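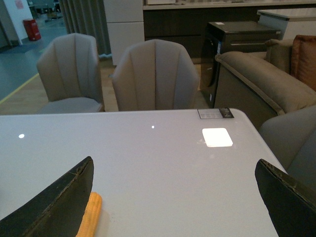 **[equipment-planning] Category: Budget requests / grippers and spare parts**

Subject: Re: Finger sets for the second arm, before we close the April list

Hello all,

I answer under the quoted part, I hope it is readable.

> We have 3264 left in the equipment line. Pryor wants to spend it on
> the second wrist camera from Lundura. Can the fingers wait until the
> next round? They still close, as far as I know.

Yes, they still close. But please look at the tips before you decide. They are chipped a little, and the rubbery edges have pale scuffs and small nicks on the inner side. For large things this does not matter. For the long yellow-orange piece with the ridges I would like to have clean edges, as the surface is bumpy and the grip has to be the same on each try.

The Rondeck offer is 378 for one set of two fingers, delivery included. My proposal is to buy 3 sets now: one to mount, one for the second arm, and one in the drawer. This makes 1134, and 2130 stays in the line. I do not know if the camera fits in this sum. The person who has the Lundura quote, please write the final price with tax to the list, not only to me.

> Also somebody asked for a new table. Is this serious?

It was me, and it is half serious. The white table is very glossy and the ceiling light makes a bright square on it, at the right part. We lose some tries when the object comes near to this place. But I agree that a full table is too much money. A matt cover would be enough, and I would put it under consumables. I have no offer for it yet. Please do not order a dark one, the fingers are black and we would only change one problem for another.

The chairs and the sofa should stay where they are. Clekivness was planned for a home-like room and I do not want to pay for moving furniture twice.

One more point for the planning. Rondeck gives 13 working days for the delivery, counted from the day when they confirm the order. If we decide after the next meeting, the fingers come too late for the start of the long runs. So I ask for your yes or no here on the list until noon tomorrow. If you are against 3 sets, please say which number you would accept.

I will fill in the order form tonight and leave the quantity open.

Best regards,
from the Clekivness bench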